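Abtropfgestell direkt an der gestrichenen Wand, wie macht ihr das?

Forum: Küche und Haushalt > Ordnung und Aufbewahrung
19/11/2025

stanari_fan schrieb:
Hallo zusammen, ich brauche mal Meinungen. Wir haben in der Küche keine Fliesen hinter der Arbeitsfläche, die Wand ist einfach nur gestrichen, so ein helles Blaugrün (hab ich selbst ausgesucht, mag ich immer noch total gern!). Jetzt soll das Abtropfgestell dauerhaft dort stehen und ich frage mich, ob mir die Farbe das übel nimmt. Spülmaschine gibt's nicht, passt keine rein, wir spülen also alles von Hand. Rückwand aus Glas oder lieber andere Farbe drauf? Oder bin ich einfach überempfindlich?

Krümelmonster7 schrieb:
Überempfindlich :-) Bei uns steht das Ding seit Jahren an einer ganz normalen Wand und die lebt noch. Ab und zu mit einem feuchten Lappen drüber und fertig. Glasrückwand wäre mir viel zu teuer für das bisschen Spritzwasser.

sperling_kocht schrieb:
Sehe ich komplett anders. Wir hatten normale Wandfarbe hinter der Spüle und nach zwei Wintern kam sie in Blasen runter. Danach haben wir Latexfarbe genommen, seitdem ist Ruhe. Feucht abwischen bei matter Farbe kannst du übrigens vergessen, das gibt nur speckige Stellen, die glänzen dann im Gegenlicht.

Krümelmonster7 schrieb:
@sperling_kocht Kommt halt drauf an, wie man spült. Wenn bei euch das Wasser bis an die Wand fliegt, kann die Farbe nichts dafür.

sperling_kocht schrieb:
Ich habe zwei Kinder, die beim Abwasch helfen. Noch Fragen?

Waschlappen schrieb:
Bevor ihr euch hier die Köpfe einschlagt: was für ein Gestell ist es denn? Die Dinger mit Auffangschale sind ja völlig harmlos, aber die offenen ohne was drunter machen dir auf Dauer die Arbeitsplatte kaputt, und die ist teurer als ein Eimer Farbe. Ich hatte mal eins von Cakwood aus Holz, sah toll aus, war aber nach einem Sommer unten schwarz. Nie wieder.

stanari_fan schrieb:
Schwarz ist meins auch, aber das gehört so, haha. Stäbe ringsum und am Boden, vorne ein breiterer Rand. Meine Schwester wollte mir das große Modell von Stakine aufschwatzen, zwei Etagen und Besteckkorb, das war mir zu wuchtig. Ich will ja noch was auf der Fläche machen können. Hab mal ein Bild angehängt. Das Gestell steht vorne, hinten an der Wand lehnt noch eine durchsichtige Plastikbox, da bin ich auch noch nicht sicher, ob die bleibt. Die grauen Schlieren an der Wand seht ihr bestimmt selber, deswegen ja meine Frage.

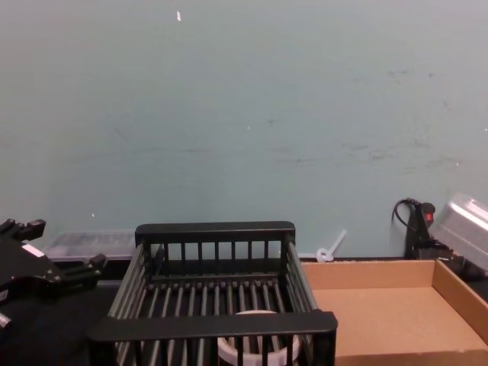
Waschlappen schrieb:
Wie weit sollte ein Abtropfgestell denn von einer gestrichenen Wand weg stehen?

sperling_kocht schrieb:
Eine Handbreit reicht. Dann kommt Luft dahinter, du kommst mit dem Lappen dran und die Teller stoßen beim Einräumen nicht gegen die Farbe.

Krümelmonster7 schrieb:
Okay, da gehe ich sogar mit. Zu den Schlieren: versuch's mal mit einem Schmutzradierer, aber bitte erst an einer Ecke, wo es keiner sieht. Bei mir ging damit mal die halbe Farbe mit ab.

Waschlappen schrieb:
Den flachen Karton rechts würde ich neben der Spüle nicht stehen lassen. Pappe zieht Wasser und wird unten weich, das hatte ich mal mit einer Kiste Zwiebeln. Nimm ein Tablett, gibt's überall für kleines Geld.

stanari_fan schrieb:
Ja, der Karton ist eine Übergangslösung, die langsam verdächtig lange dauert. Ein Tablett hab ich sogar irgendwo im Keller! Also Plan: Gestell ein Stück vor, ein Tuch oder eine Matte drunter, Radierer testen und im April, wenn wir eh streichen, kommt Latexfarbe drauf. Kann man die im gleichen Ton abmischen lassen?

sperling_kocht schrieb:
Kannst du im Baumarkt machen lassen, nimm ein Stück abgeplatzte Farbe oder den alten Deckel mit. Kleiner Farbunterschied bleibt meistens, also lieber gleich die ganze Wand. Und nicht die Matte vergessen regelmäßig hochzunehmen, drunter wird's sonst eklig.

Krümelmonster7 schrieb:
Ich bleib dabei, normale Farbe hätte gereicht. Aber zeig mal, wenn's fertig ist!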